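Speaker notes — "Two Arms and a Kitchen Table"
Posted in February by Alaric Doucet

Good evening, everybody, and thank you for squeezing in. (Wait for the chairs to settle. Thank Mio Uchida for the projector.)

Start with the money, they always ask. The Plullanham workshop gave us the corner by the wall, and Toàn Khương and I have put 3,755 dollars of our own into mounts, cables, lights and the second-hand desk. Say that the arms are on loan and cost a great deal more than that, so people don't go home with the wrong idea!

Next slide. Talk about the desk for a minute, because I'm fond of it. The dark mat was Toàn's suggestion — bare wood gave us glare from the lamp, and our software, which we call Tuster, kept getting muddled about where things began and ended.
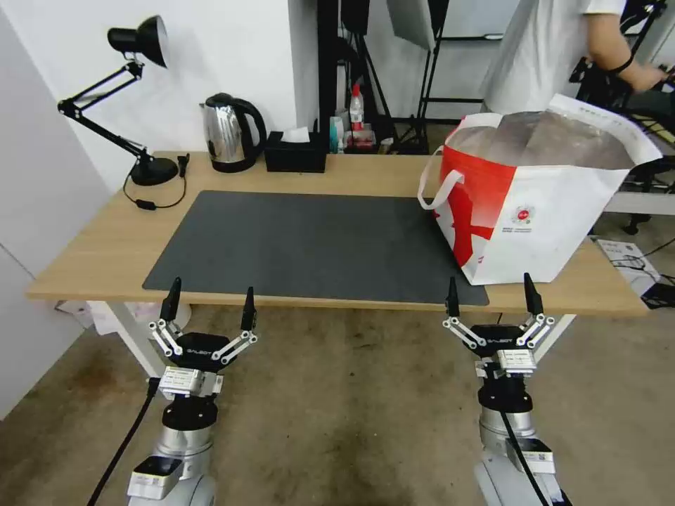
Both grippers open at the front of the desk, with the shopping bag on the right.

Mention the bag, since I get letters about the bag. Soft, crinkly things are hard for Tuster, and we've spent many happy evenings on them. Tell the story of Reto Baumgartner and the 251 saved attempts, but keep it short this time.

Move on to bowls. A bowl seems easy until you ask a two-fingered hand to hold one by itself and keep it steady at a tilt. Explain how we set the grip force: start low, go up in small steps, write every number down. The right arm has the big white bowl in the next slide, and the left is open and waiting its turn. Leave it up while I talk about cables, and how much slack a wrist needs.

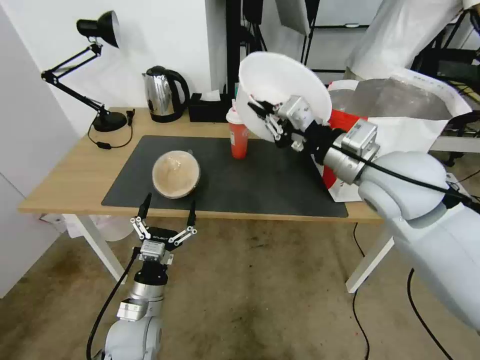

Questions and what comes next

Allow around 15 minutes. If it's quiet, ask Thiện Mai about the calibration routine, he loves that one.

Recent talks
Wiring a Wrist Without Tears
Nenon: Our First Controller
Lamps, Glare and Dark Mats

Contact the workshop | © Plullanham Workshop | Back to top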